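Budgeting for a second arm + hand -- what am I forgetting?

Posted in Equipment & Purchasing, 2023-05-09

tblackmer_irkwood

We're a small shop in Irkwood, we put together electrical kits and small distribution boxes for contractors. Trying to get a number together for a second robot arm station and my boss wants it on one page. First station is one arm with a humanoid type hand, not a two-finger gripper. The quote for station 2 from Plosiden covers the arm, the hand, mounting bracket and 7 hours of setup. That's it. No table, no cabling, no spare parts.

What I need to know -- what else goes on the page? And do we really need the humanoid hand again or would a plain gripper do for most of it. Work is enclosures, sockets, switch plates. Lids are the annoying part, the clear hinged kind.

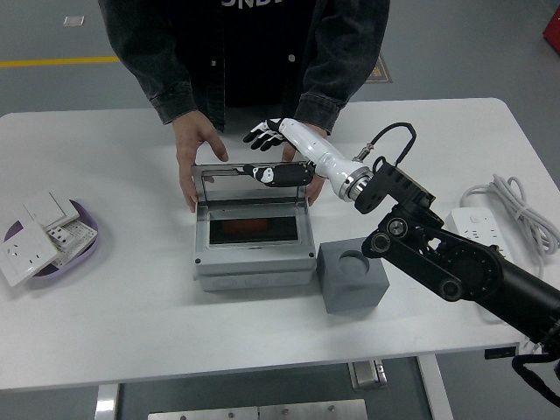

Distribution box with the lid up, socket and switch parts in the tray on the left.

Table is just a plain white top on metal legs, nothing fancy. Would like to use the same for the second one if theres no reason not to. Want it running by September. Any help appreciated, quick answers fine.

Ludger Hellwig

Went through this last year, second and third station. Stuff that wasn't on our first quote and should have been:

Spare fingers. Or a whole spare hand if you can swing it. Ours went back for repair once and the station sat there the whole time. Ask Plosiden what a loaner costs and get it in writing.

Cables. The ones near the wrist take the most bending and they are not cheap when they come from the arm maker. We paid 395 for a set of 2, which made me mad, but the off-brand set was too stiff. Put down one spare set per arm.

Power. I'd want that off the tabletop. In your picture the power strip and the coiled cord are up there right beside the arm. Get a strip that mounts under the top and budget for an electrician if you need another outlet on that side of the room.

Setup hours. Seven is thin. Enough to bolt it down and show you it moves. Teaching it your actual parts is separate, every new box is a new job. Ask for the hourly rate after the included hours run out -- they may not volunteer it.

Training for whoever stands at the table. Two people minimum or you're stuck when one is out sick.

On hand vs gripper. Depends on the lids like you said. Sockets and switch plates are flat and boring, a two-finger gripper will do those all day if they come to it the same way up. Yours are lying at angles in a tray, one of them part way over the rim, so either you pay for the hand or you pay for a fixture that holds them straight. The fixture is cheaper. We had one made at Thongdee, 944 for the first and a lot less for the repeats.

If the lids have to be held open while someone works in the box then I'd keep the hand for that station. Could also try a little prop or clip to hold the lid and skip the problem. Test that first, costs you nothing.

Same table is probably fine but check the weight limit with the arm stretched all the way out, not folded. Ours wobbled and we ended up adding a plate and bolting the legs down. Put a line in for that.

sirar_mike

just lease it. we lease ours thru Sirar and havent thought about repairs since. more per month but the boss likes it becuase its the same number every month

dont know anything about hands, we only do boxes on pallets

pnovak

Agree with most of what Ludger said, not the part about the fixture. If you change box models a lot you'll be buying a new fixture every time and it adds up. How many different enclosures do you run in a year? If it's a handful, fixture. If it's every week something new, keep the hand.

Also missing from the list -- a risk assessment. You've got a person working right at the table with the arm, so somebody has to sign off on speeds and stop buttons for that layout. Get it priced before you order. Ours came back wanting a slower speed than we had planned on and that changed the parts per hour, so the payback figure on our nice one page was wrong.

And shipping. Arms are heavy. Ask who pays if it has to go back.

tblackmer_irkwood

Thanks all. Didn't think of the risk assessment at all, calling on that tomorow. We run maybe a handful of enclosures so will try the lid clip first and get a fixture price. Leasing is a no, boss already said.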